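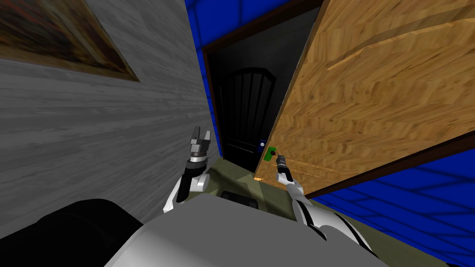
The door task in our simulator, seen from the robot's head. The right gripper is reaching toward the green handle plate.

Questions I get about the door project

Why are the colors so weird?
Ha, everybody asks! We shuffle the textures and colors all the time in training, so you get blue walls with grid lines one run and something else the next. If the policy can't lean on "handles are silver," it has to learn what a handle is from its shape and where it sits.

What does the method do, in plain words?
We train one policy on camera images, and it gets a reward for two things: getting a gripper onto the handle, and changing the door angle. Clémence Collet came up with fading out the first reward partway through (I was skeptical, she was right).

Does it need both arms?
Nope. It picks an arm by itself, and I never told it which one to use. I'd love to see it hold a door with one and pass something through with the other, but we're not there yet.

How well does it do?
On doors it never saw in training we ran 100 tries per setup. The version without shuffled textures failed 40 of them, the full version failed 6. Most of those 6 were the gripper sliding off a round knob, grr.

Is Greron the robot or the simulator?
The simulator. Bullier is the training code that sits on top of it. Sorry, I know the names don't help.

Can I try it?
Soon! The code goes up in February, with 2 trained policies and the door generator. You'll want a decent graphics card.

Will it work on my office door?
No idea yet. Everything on this page is simulation only.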